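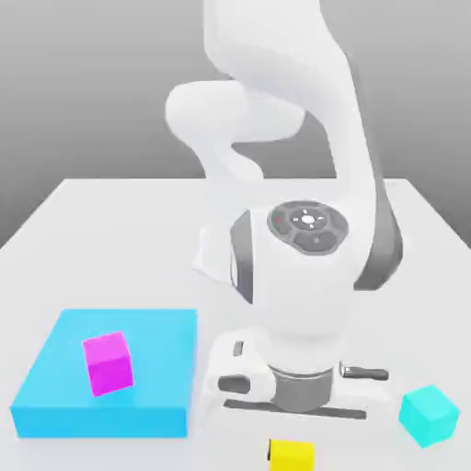

The packing floor at Velberg starts at six, and for the past year most of the first hour has gone to watching cartoons, or so the older hands call it. Before a new job reaches the line it gets run on a screen by the loading door: a white arm, a pale blue tray, a pink cube sitting in one corner of it, and two more cubes, turquoise and yellow, out on the table. In the simulation there is never any tape on the floor. No one's lunch is on the conveyor.

Out on the line, the cubes become cartons of Wenila hinges, 444 to a shift, and they come in dented. The packers used to lift them. Now three of them tend the arms, fill in the stoppage log and argue with a program called Stekmont, which addresses everyone as "operator" and has opinions about break times.

Backs are better, they'll give it that. The pay went up 50 cents an hour, announced with cake. What went missing was the talk, because a bench full of people packing can gossip all day and a person minding a screen mostly can't. On Tuesday the arm on line two stopped over a loose label, and for a few minutes the whole floor got caught up.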